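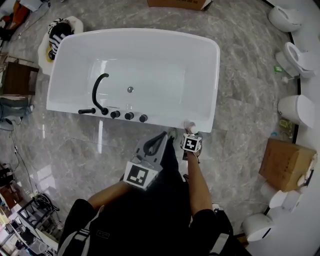 Deck-mounted bath filler

A deck-mounted bath filler is a set of bathtub fittings fixed through holes in the rim, or deck, of the tub itself. The usual parts are a spout, one or more controls and often a hand shower, all standing in a line along one edge. It is one of four common ways of getting water into a bath, the others being the wall-mounted filler, the floor-standing filler and the overflow filler, and it has a devoted following among people who like long soaks and short pipe runs.

The type is found on built-in and freestanding tubs alike. On a freestanding tub it has a special charm, as everything the bather needs travels with the bath: spout, handle and knobs all sit on the rim, and the floor and the wall stay clear.

Names

Plumbers tend to say "deck-mount" or "rim-mount" and mean the same thing. Catalogs add "Roman tub faucet" for sets with a wide spout and separate controls, a name that has very little to do with Rome. A set is also described by the number of holes it needs, and a tub sold without holes is called undrilled.

Layout

Most sets are placed on one of the long sides, near the middle, so that a bather can lean back at either end without a spout behind the head. The spout has to clear the rim and throw its water well into the basin. On a tub with a drain near the middle of the floor, a central filler keeps the metalwork and the drain close together, and the supply and waste pipes can share a single access point underneath.

Controls may stand on both sides of the spout or be grouped on one side. Grouping is popular on round-cornered tubs, where the straight part of the rim is short and every inch counts! A typical group has hot and cold valves and a diverter, which sends water to the spout or to the hand shower. There is no fixed order for the parts, so it's worth trying the reach from inside the dry tub before any holes are drilled.

Spout shapes

Spouts are the fun part. The low, flat waterfall spout gives a broad sheet of water and is quick to wipe down. The straight spout is a plain tube with a slight downward angle. The tall arched spout is the showpiece of the family, and comes in everything from a shallow bow to a complete half circle. 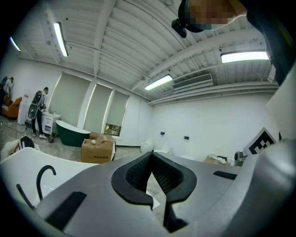 Arched spouts are often called gooseneck or crook spouts, and the tighter the bend, the better the second name fits. The height gives room for a bucket or a child's head underneath, and the water falls nearly straight down. Dark finishes make the outline especially strong: a black rod curving over like a shepherd's crook above a glossy white surface can be read from right across a bright, white-walled room. The price of all that height is splash, and makers usually fit an aerator at the mouth to soften the stream.

Finishes

Chrome was the standard for generations and remains the easiest to match with other fittings. Brushed nickel hides fingerprints. Matte black has become a favorite with white tubs and gray stone-look tile, where it gives a crisp line along the rim. It does show limescale – a chalky ring around the base of a knob is the classic sign of hard water – and wants a soft cloth and mild soap, never a scouring pad.

Water and flow

A generous freestanding tub can take almost 300 liters to the brim, though few people fill it that far. With a strong supply a comfortable bath is ready in 15 minutes or less. Low pressure is the commonest cause of disappointment, and a tall spout with a narrow bore makes it worse.

Installation

The rim must be strong enough to carry the fittings. Acrylic tubs generally need a backing plate under the deck, and the shell should be supported while it is drilled. Flexible hoses connect the valves to the supply, with enough slack to lift a fitting out for service. Access is the point most often forgotten, and a tub pushed tight against a wall can turn a worn washer into an afternoon's work.

Notable designs

The Istia, drawn by Haf Howells for the bathroom firm Voyle, put its spout off-center with the controls trailing away in a row, and was offered in 6 finishes. Dwynwen Foulkes took a different path with the Lotilby, whose spout swivels flat along the rim when the bath is not in use. The Flurstead is a smaller set for short tubs, with its outer controls 29 centimeters apart.

See also

Bathtub; Diverter valve; Faucet aerator; Floor-standing filler; Overflow drain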